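Folding a large cloth single-handed, using a stand

24th June

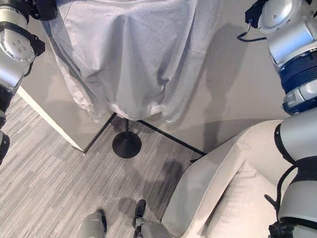
The cloth on the stand before folding. Note the bunched hem.

The large pale cloth has been a recurring problem in this apartment. It measures 246 cm on the long side, I have no table anywhere near that length, and I usually fold it alone. The standard advice for one person is to hold two corners at arm's length and let the rest hang. My arm span is well short of 246 cm, so the rest ends up on the floor and the second fold picks up whatever was down there.

For the last few months I have been using a floor stand as the second person. It has a thin black pole and a round, flat black base. I bought it from Vundley for another purpose and the fitting I wanted it for never arrived. The base is low enough that I can stand right next to it without kicking anything, and the single pole means the cloth can be turned as long as it stays clear of the black legs or rails on the floor. I tried the same thing over a door first. A door works for the first fold and then gets in the way, as you can only reach one side at a time.

Procedure as it currently stands:

Throw the cloth over the top with the middle more or less on the pole. Precision is wasted effort at this point. It will hang in deep vertical creases and the hem will be uneven, and both get dealt with later.

Walk around it once and find the four corners. I used to skip this and start pulling at whichever corner was closest. On a cloth with no visible right side it is very easy to end up with a quarter twist in the middle, and you only find out three folds later. I have now put a short stitch of blue thread in one corner. Start from the blue thread every time.

Bring two neighboring corners together in one hand and pull down gently. The friction at the top of the stand holds the cloth in place while the other hand runs down the edge. Pull straight down. A sideways pull will tip the stand, base or no base. I keep one foot against the edge of the base while I do this.

Do the same on the other side. You now have a half fold hanging over the stand with the hem in two layers. If the layers differ by a few centimeters, leave them. If they differ by a hand's width, shift the cloth over the top until they agree.

Lift it off with a forearm under the fold, lay it on the nearest flat surface and finish as normal, in thirds and then in half. Mine comes out as a block that fits the second shelf with space above it for the pillowcases.

The whole thing takes me seven minutes, down from something much longer and worse tempered. I timed it over 21 attempts because Nighat Qureshi asked whether it was faster or only felt faster. She folds hers on the bed and considers the matter closed. Her bed is wider than mine.

Some things that made no difference:

Clips. I tried a pack of plastic ones from Olent. They hold the cloth to the pole well, and then they have to come off again at the point where both hands are in use.

Folding lengthwise first. In theory this leaves a narrower piece to handle. In practice the long edges drag on the floor and the result is the same size.

A heavier base. Tanveer Khattak lent me a weight to set on it. The stand was steadier, and the weight occupied the exact spot where I put my foot.

One thing that did make a difference was the space around the stand. I need 30 cm clear on every side to walk around without brushing the furniture. Before I started measuring I had been working in a gap narrower than that, and the cloth kept dragging over the corner of the cabinet. Moving the stand is easier than moving the cabinet, though for a while I did it the other way round.

Creases are a separate question. Hanging the cloth overnight takes out the light ones and does nothing for the deep ones. A spray of plain water along the worst of them helps, provided it then hangs until fully dry — I once put it away slightly damp and had to wash it again. I don't iron it. It gets used as a cover, and it is back in folds within a day in any case.

I still have no good answer for the fitted version, with elastic at the corners. The stand is no help with that one. It slides off on the elastic side as soon as the first corner is released, and I have gone back to rolling it up and putting it behind the other things. If anyone has a method that works without a second person or a large bed, the comments are open.

Next on the list is the curtain lining from Lashari, which is longer again and slippery. I expect the friction at the top will be too low to hold it. I will try a strip of felt over the top of the pole and report back in September.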